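My part of the Ondale project was the sorting bit, and I loved it! Houda and I wanted to know whether a plain old tray makes tidying up building bricks any quicker, so we tipped them out on the table and got going (my back still hasn't forgiven me). 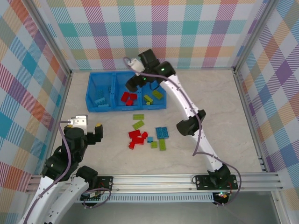 Red was easy. The greens were a pain, as I kept stopping to wonder whether a yellowish one belonged with the limes. By February we'd done 200 rounds, and Houda still wants to try it with a fourth compartment.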